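Staying safe and out of trouble when you stop overnight by the road

Tips for drivers using lay-bys, truck stops and cafe car parks

Pick your stopping place before you set off. The lay-bys on the Cudcombe road fill up early in the evening, and the ones left over are usually the unlit ones. If you can reach the Tamiron services before 22:00 you will normally get a space under the lights.

Park with the rear doors close to a wall or another lorry. Leave enough room to pull forward without reversing. If you carry nothing overnight, leave the trailer doors open so that anyone looking can see there is nothing to take.

Keep documents, cash and your phone in the cab with you, out of sight. A small lockable tin bolted under the bunk costs little and takes two screws to fit. Loop the seat belts through the door handles and buckle them before you sleep.

Do not drink if you are driving in the morning. A few pints at ten o'clock can still put you over the limit at six, and coffee or a shower makes no difference. Police checks near the Fadavley junction are often done early for that reason.

If officers knock, put the cab light on, open the window and have your licence to hand. Ask to see a warrant card if they are not in uniform – a real officer will not mind.
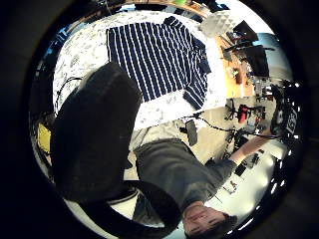
Hand reaching towards some dark equipment.

If you think someone is tampering with the load, stay in the cab, lock up and ring 999. Note the nearest marker post, which you will find every 100 metres on the motorway.

Curtain-siders need a look all the way round before you leave. Check for cuts low down on the nearside, and check the seal number against your paperwork.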